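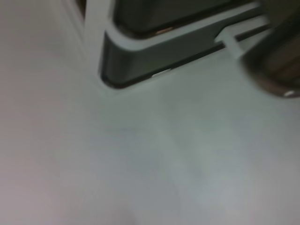 Nenano Robot Arm Club: Frequently Asked Questions

Who can join the club?

Any student of Jesadcombe College can join, from any department. We have 12 places each term. If the list is full, please write to us anyway, because every September some people change their timetable and a place becomes free.

Do I need to know programming?

A little Python helps. If you have never written a program, come to the first 4 meetings, where we go slowly through the basic commands. After this you will work with a partner on the arm.

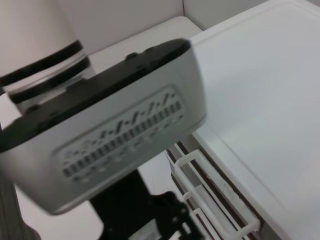 Krisztina Balogh

I am answering the questions on this page, so if something is not clear, it is my mistake and you may tell me. I have been the club leader for two years. Before that I was a member, and my first program drove the arm into its own table.

What do we do in the meetings?

We choose one task for the term, and each pair tries to make the arm do it well. First you move the arm by hand control and record your attempts. Then you train a small model with the recordings and let it try alone. Most of the time goes into the recordings. Please do not be disappointed by this, it is normal.

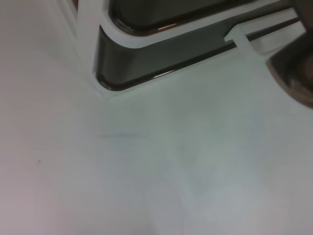 A recording with a mistake in it is still useful if you write down what the mistake was. We keep all of them in the Varela folder on the club computer, with the name of the pair and a short note. Please do not delete the recordings of other people, even the ugly ones.

Why is it difficult with white objects on a white table?

The wrist camera sees very little contrast there, and when the arm moves fast the picture becomes blurred. Try a slower speed first. Moving the lamp can also help.

When and where do you meet?

In room 7, at 5 in the afternoon. The door code is 1721. Please close the door behind you.

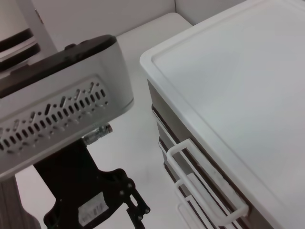
The last pair to leave must bring the arm to its rest position and switch off the power at the wall. Write your names in the notebook also.

Is there a competition?

Yes, the Fatow Cup, in the spring. Taking part is not required.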